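The Rumor Had a Good Week

May 2023

I have come to believe that the most dependable performer in television is the anonymous insider. The insider has been working steadily for decades, has never been replaced, and gets a speaking part in every story. "They're in a really good place," says the insider. "They're taking it one day at a time." If the insider had an agent, the two of them would own half of Malibu by now.

I bring this up because of Clotthorpe, which for those who have better things to do is a drama series set in a rainy fishing town where everybody owes everybody else money. I like it a lot. I have watched two full seasons and I own the mug. And this spring I spent more time reading about whether the two leads are secretly married than I spent watching the show, and I am not proud of the ratio.

It started with a sweater. One of the leads wore a gray sweater to an airport. The other lead had worn a gray sweater in an interview the previous July. A gossip site called Betel put the two sweaters next to each other and asked, in the headline, whether this was the proof fans had been waiting for. I had not been waiting for any proof. By the second paragraph I felt as though I had been waiting my whole life.

The article ran to 1,000 words, and I can report that it contained one fact, the fact being that there were sweaters. The rest was the plot of the show, a list of other shows the actors had been in, their heights, their star signs, and a section headed with a question that the section then declined to answer. "The couple has not confirmed their relationship," it ended, which is a lovely sentence. My dentist and I have not confirmed our relationship either.

There were 151 comments under it when I got there. I read them all. One camp believed the marriage was real and had been hidden by the network. Another believed it was fake and had been invented by the network. Both camps agreed the network was very clever, which anyone who saw the second half of season two will find hard to credit. A small, lonely third group wanted to talk about the episode with the lighthouse, and they were ignored.

I was in the third group in spirit. The lighthouse episode is the best hour of television I have seen in years, and there are maybe four good paragraphs about it anywhere. Meanwhile you can find out what either lead eats for breakfast in seconds, and you can find it out differently each time. On one site she is a vegan. On another she swears by bacon. I suppose she could be having a complicated morning.

People who complain about gossip like to say it's beneath us. I don't buy that. Gossip is one of the great pleasures, and I'd be lost without it. My complaint is that the current stuff is so thin. Old movie magazines made things up, sure, but they made up good things. There were feuds over hats. There were yachts. Somebody always had a cousin with a grudge. Today's version gives me a net worth, a second net worth that disagrees with the first, and the news that a person born in a certain year has now reached the age you'd expect.

If you're going to lie to me about an actor, put some effort in. Give him a pet leopard.

I also think it does the actors a bad turn, and I don't mean the usual one about privacy, although that's fair too. It makes them boring. The male lead in Clotthorpe spent 17 years doing small theater before anyone put him on television. I learned this from a program note. You could write a terrific piece about those years, the cold dressing rooms and the bad reviews and the job he must have had on the side. Instead we get "Who Is He Dating? Everything We Know," and everything we know would fit on a matchbook.

Some outlets do try. Dilano, a newsletter I pay for and feel smug about, ran a long conversation with the show's costume department in which, among many other things, they explained the sweaters. They buy gray ones in bulk. Half the cast takes them home. By Betel's standards of evidence, around nine people on that production are married to each other, and to at least one of the drivers.

I sent the link to a friend who had been firmly in the secret-marriage camp. She wrote back, "That's exactly what they'd say." I had to admit it was.

So I've made myself a rule. I can read one piece of gossip about a show for every episode I watch. It has held for nearly three weeks, with a lapse when Bansal, the streaming service, sent my phone an alert reading "You won't believe who was spotted in Clotthorpe." I tapped it right away. It was a cast list.

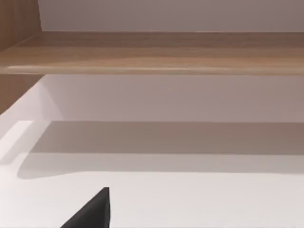

The alerts are off now. The third season is supposed to arrive before the end of the year, and I intend to come to it clean, knowing nothing about anyone's breakfast. Though if he does turn out to have a leopard, I'd like to be told.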